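[Kevamdale-desks] Re: Hanging baskets for pens: any takers?
15/05/2021

Dolores, and everyone else who voted yes before the kettle had boiled,

I've read the proposal twice and I'm still not sold. Grey marbled top, mesh baskets on the rails, pens and pencils to go up off the table at the end of each session. Fine as a picture. I have questions.

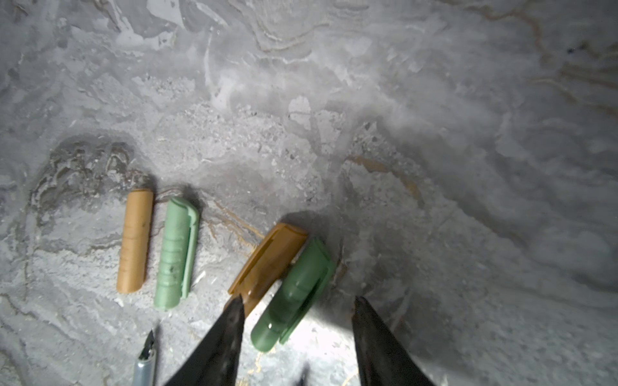
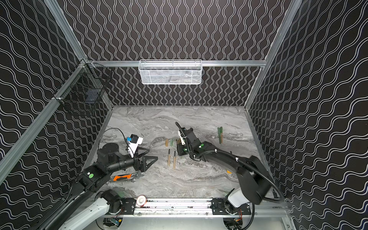
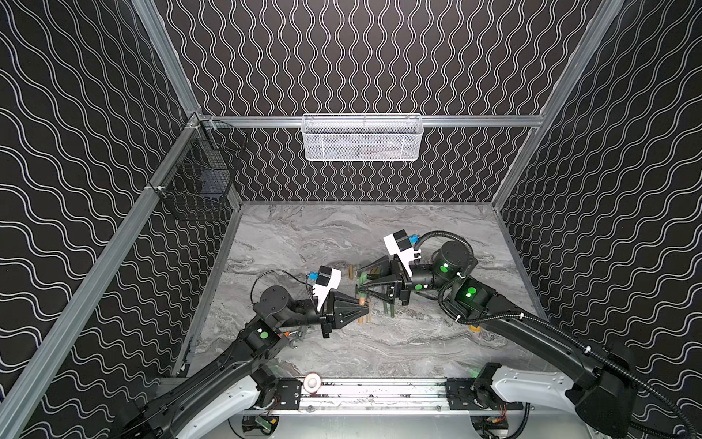

Nyokabi Waweru

First, the mesh. A basket made of wire has holes in it, and a pencil is a stick with a point on one end. I had a wire tray on my desk at Medelside for years and every pencil in it worked its way through until it was hanging by the ferrule like a bat. The stubs simply dropped out. Short pencils are the ones we have most of, thanks to the sharpener everyone leans on, and they're exactly the ones a mesh basket won't hold. If the white one on the back rail is meant for pencils, it wants a liner. Felt would do, or the bottom of a cereal box.

Second, the black one on the left wall. Black mesh against a black wall with white squiggles all over it. I had to look for it. I know there's a dark something in there, but I couldn't tell you what, and that's my whole objection to it as a home for anything small. Put the erasers in it by all means, if you never want to see them again. I'd have the two baskets the same colour, and I'd have that colour be white.

Third, the top itself. I like it more than I expected to, and I'll say so before someone accuses me of being against everything. But have a look at the first picture. Tan barrel, pale green cap lying beside it, both easy enough to spot. Now think of a grey cap on that. Or one of the clear ones. There's so much going on in the pattern (white swirls, charcoal smudges, a brownish thread wandering through) that I can't tell pattern from pencil crumbs. Some will call that a feature, it hides the dirt. I don't want the dirt hidden. I want it wiped up. A plain top in a light colour shows you what you've left behind, and then you can be embarrassed and deal with it.

Dolores wrote:

> Hi all,
>
> Following on from the chat at Nyamweya about the shared table. I'm
> keen on baskets that hang off the rails instead of the old biscuit
> tins. The tins take up table and people use them as coasters. With
> baskets there's no excuse, everything goes up at the end and the
> whole top is clear for the next person.
>
> My idea is caps in one and pens in the other, pencils wherever
> there's room. It would cost us less than 100 dollars for the lot
> if we get them from the place in Galel. I measured the back rail
> at our end and there's 800 mm to play with, the basket I like is
> 594 mm wide, so it fits with room either side.
>
> I'd say give it 30 days and see whether people use them. Can't be
> worse than the tins!
>
> Dolores Greenberg

Caps in one and pens in the other. Dolores, why? Who keeps the caps apart from the pens? The only time a cap should be off is when you're writing with the pen it came from. Give caps a basket and you've told people it's all right to leave them off, and by September we'll have a lovely full basket of caps and a lovely full basket of dried-out pens. I've lived with a jar like that. I can't recall ever finding the matching cap in it, and I did a good deal of rummaging.

My counter-offer, for what it's worth. Cap goes on the pen, clip facing out so you can see it's on. Pens in the back basket, lying down, all the same way round. Pencils in something with solid sides, and I don't care if it's a biscuit tin. Stubs shorter than your little finger go in the bin or home with you.

As for the trial, I've no quarrel with trying it, but thirty days from when? If we start now, half of us are away and the baskets will look marvellous because there'll be no one to fill them. Start it when the evening group is back and then we'll learn something. And could we agree beforehand what counts as it having worked? Last time we trialled something (the numbered hooks) both sides claimed the win and the hooks are still up.

The width sounds all right to me. I'd check the depth too. The one in the photos looks shallow, and at our end people lean right over the back of the table to get at the window latch. A deep one will catch a sleeve, and then it's pencils on the floor.

Would someone who has used hanging baskets for longer than a month please speak up? I'm willing to be talked round, but by someone with experience of the things and not by the catalogue.

Nyokabi

PS: Whoever has the good sharpener, it was due back on the shelf two meetings ago.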